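**Illari Long Fleece Top, Dark Red**
Sold by Ballum, the soft end of the Strachan warehouse. Page last fussed over 5/15/21.

We have sold the Illari since March and it has yet to flatter anyone. People buy it anyway, mostly on the second visit, after they have gone home and been cold. It is long, it is soft, and the fabric has a slightly velvety feel that picks up every crumb in the house. The sleeves finish in a proper cuff. Near the neckline is a small gold-colored label, the one bit of swagger on the whole garment.

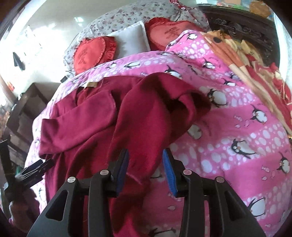 *Illari in dark red, on a pink penguin quilt. Quilt not for sale, so please stop asking.*

**The color**

Our supplier calls it Tredomard Red. Murdo Geddes, who writes our stock cards, calls it "wine, spilled." On your screen it may look closer to maroon, and in a dim bedroom it will look like that too. If you need an exact match for a scarf, send for a swatch. Swatches are free and Archie Rennie mails them out when he remembers.

**Folding**

The Illari doesn't fold small. Lay it face down, bring the sleeves in across the back, smooth it from the neck toward the hem, then turn it over in thirds. Do this on a bed. The kitchen table is too short and somebody will want to eat there. If you stack more than four in a drawer, the drawer wins.

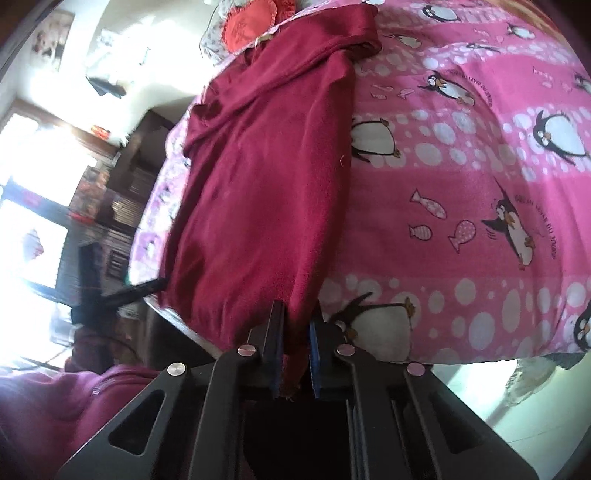

Creases drop out overnight on a wide hanger. A wire one will give you pointed shoulders, and you'll have to explain them at work. We don't iron ours. One customer did, on high, and now owns a shiny one.

**Washing**

- Cool wash, inside out, with other dark things
- No fabric softener
- Line dry, or tumble on low if you must
- Snip loose threads, don't pull them
- Keep away from white towels for the first few washes (pink towels are very nice, but you should get to choose)

**Details**

- Item number: 1025
- Fabric weight: 300 gsm
- Fabric: 100 percent polyester fleece
- Sizes: S to XXL, cut roomy. Between sizes, take the smaller one
- Pockets: none. We have raised this with Illari and had a polite reply

**Returns**

You have 25 days. Fold it as above, or near enough, and put the stock card back in the bag. Tops that come back covered in dog hair will be sent home to the dog.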